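Filed under: Notebook / Wiping

Sunday, and I spent it watching a robot clean a desk that I had made dirty on purpose. My mother asked on the phone what I was up to and I said "housework," and she was so pleased that I left it at that.

The desk is the white one. The plan from Fidiseo asks for marks on a light surface, one arm, one cloth, whole attempt from reach to finish, and then do it again until the quota is filled or the operator is. We owe them 237 good wipes for this round. I came in with 108 in the bank, which felt like a lot when I wrote it on the sheet on Friday and felt like very little at nine in the morning with the kettle still cold.

Getting going took its usual age. Terneo wouldn't see the right hand, then it saw the right hand twice, then it wanted an update. I drank one coffee through all that and stared at the cables.

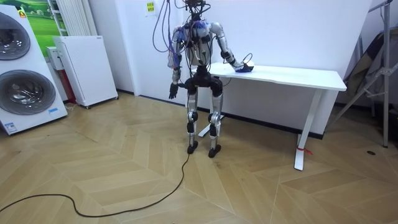 I've stopped trying to explain to friends what operating is like. They picture something out of a movie. What I do is move my own arm slowly over nothing, and feel silly, and try to keep the pressure even in a hand that isn't mine. If I rush, the learning system will learn to rush. If I stop to scratch my nose in the middle of an attempt, then somewhere in the data there's a small pause with no reason for it, and I have to throw the attempt out or pass the itch along to future generations. I threw out two for itches today. A third one was a sneeze, and I'm still a little sorry about it, as the wipe up to then was lovely.

The drawing of the marks is my favorite part and also where I'm weakest. The guide says to "vary size, shape and placement naturally." I don't think I have ever done anything naturally after being told to. Left alone I make the same slanted little dashes, over and over, like a man counting days on a cell wall. So before lunch I made myself a rule: squiggle, then dashes, then something with a bend in it, then a mess. By the third time through, my messes had started to look alike too.

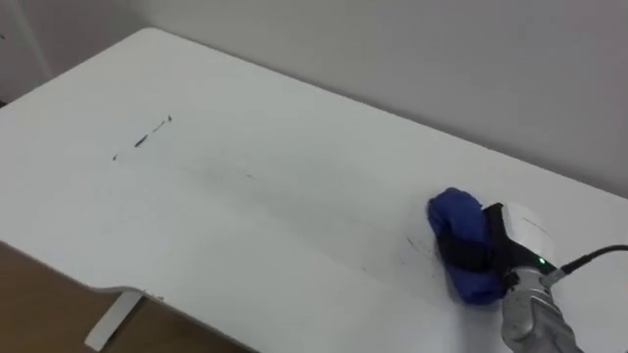 Partway through a wipe. Dashes still to go at the far end, and a gray smear across the middle.

The smears are a sore point. A mark that has been spread out into a gray band is no longer a mark, but it isn't a clean desk either, and the guide has one short line about it, which reads "residue should be addressed." Addressed by whom? I go back over it. Another operator might not, and then the poor model gets two teachers with two ideas of clean, much as I did growing up.

I wrote to the Bjarnason people about this last month and got a very friendly answer that didn't have an answer in it. So I've made my own house rules and taped them inside the cover of this notebook, where they can do no good to anyone else. Copying them out again here, since I changed two of them today:

1. Start with whatever mark is farthest from the hand. I used to start with the nearest and then drag ink over everything on the way out.

2. Press first, then move. A cloth that is already sliding when it lands skips right over the thin lines.

3. If a mark is still there after one pass, go back for it in the same attempt. A second try is a fine thing for a robot to have seen. This is one of the changed ones – I used to end the attempt and call it a miss, and we ended up with a big pile of examples in which giving up was the last step. 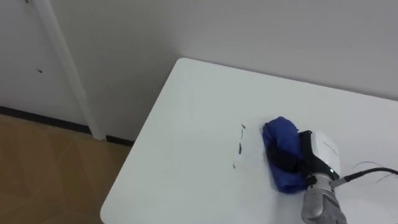 4. Lift straight up at the end. No flourish. (I have a flourish. I found it on playback in March and was ashamed for a week.)

5. Five good ones in a row and then a break, whether I want it or not. Also changed. It used to be ten, and numbers eight to ten were always a bit grim to watch back.

Lunch was the rest of the noodles, eaten standing up over the sheet, doing sums. Then Storkovura's new review page, which I was told would save me time. It plays each attempt back at double speed and asks for a thumbs up or a thumbs down. At double speed I look like I'm mad at the desk. There is no button for "fine, I suppose," and that would cover most of my life's work, so I was strict until two o'clock and generous after that.

The afternoon went better. I found a sort of rhythm, and for almost an hour I didn't think about my shoulder. I changed how the cloth starts out a few times, because a heap and a flat fold are different problems for the fingers, and I'd done far too many heaps. Flat is harder. With a heap there's always something sticking up to grab. With a flat fold I come in too high, hang there over the desk like a person at a buffet, lose my nerve and come in again. I kept a couple of those in, hesitation and all. I went back and forth on it. The hand does get to the cloth in the end, and I'd like the thing to know that a slow start is allowed.

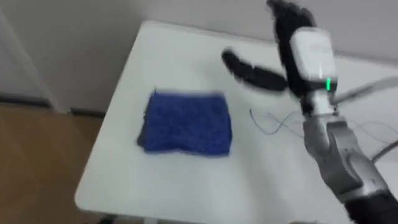
By the time the light went I had 31 new ones that passed, and that's a decent Sunday by anyone's count. It puts the total at 139 and leaves 98, so if I keep to this pace it's three more days and a bit, and the bit will fall on the day I promised to help with the move.

Things for tomorrow, while I remember: ask Fidiseo if a smear counts. Buy markers, the fat kind this time. More marks near the wall, I've been avoiding the back edge. Look at attempt 12 again, I gave it a thumbs up and I've been having doubts since the bus.

Got home at seven. There was a ring from this morning's cup on my own kitchen table. I looked at it for some time and went to bed.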